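Ticket: Royals newsletter went out twice, comments stuck
Opened by: Edit Lakatos
Opened: October 3, 2024
Site: Plemari (celebrity / royals desk)
Status: part fixed

Problem
Baby announcement post went live, newsletter sent, then sent again 8 minutes later. Same subject line. Readers not happy, up to 100 replies in the inbox asking to be taken off. Also comments on the post frozen, new ones go to pending and stay there.

Log
Checked Joteo mail queue. Two jobs, same list, diferent job IDs. Second one fired when Marty fixed the title spelling and hit Update.

Turned off "send on update" for royals category. Tested with a dummy post to staff list. One mail only. Good.

Comments next. Cleared cache, no change. Logged out and back in, no change. Pending count stops dead at 1,000. Looks like a cap in the Brokeck filter, we never hit it before, not even with the wedding dress poll in February.

Approved a batch by hand, oldest first. New ones started showing within a minute. So yes, cap.

Asked Brokeck support to raise it. No answer yet.

Gallery check
Went through the sidebar posts while in there, in case update had re-sent those too. It hadn't. The craft one, "Sorting your tiara-making beads", loads fine, clear tiered box on the table, top picture shows ok on phone and desktop. 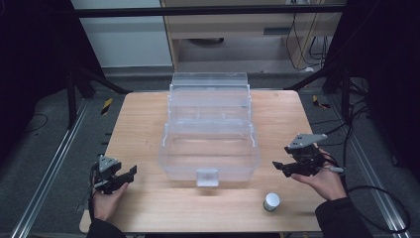 Still open
1. Cap on pending comments. Waiting on Brokeck.
2. Apology mail to subscribers. Marty has a draft, needs a read before it goes. Send ONCE pls.
3. Fan tweets embed in the baby post loads slow, seperate ticket.

Workaround for now: whoever is on shift clears pending every hour. Don't touch the title on anything already mailed outside royals, setting is only off for that one category.

Leaving this open, will update when Brokeck replies.
E.L.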